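Clearing Small Toys Off a Table

Small toys pile up fastest on whatever flat surface is closest to the bed. Clear that surface once a day, before supper, and the job stays short.

Start with the big pieces. Blocks go in first, flat side down, then anything with a handle or a part that sticks out. A toy camera takes up more room than it should, so put it in last with the lens facing up. Small round or oval toys go in a separate bag with a drawstring.

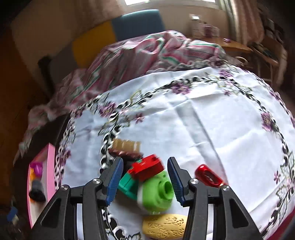

Yanti Govindasamy writes that she gave up on sorting by color and now keeps 2 boxes, one for toys used every day and one that stays on the shelf until somebody asks. She changes them over every 3 weeks.

If the table has a cloth on it, lift the toys off before you straighten it. Pulling the cloth with things still on top only makes more creases and sends the small pieces to the floor. Shake it out over the tub, check the folds for stickers and crumbs, and lay it back with the same overhang on each side.

Wipe plastic toys with a damp rag and a drop of dish soap. Let them dry overnight with the lid off the box. Blankets on the bed get shaken last, as there is usually a block in there too.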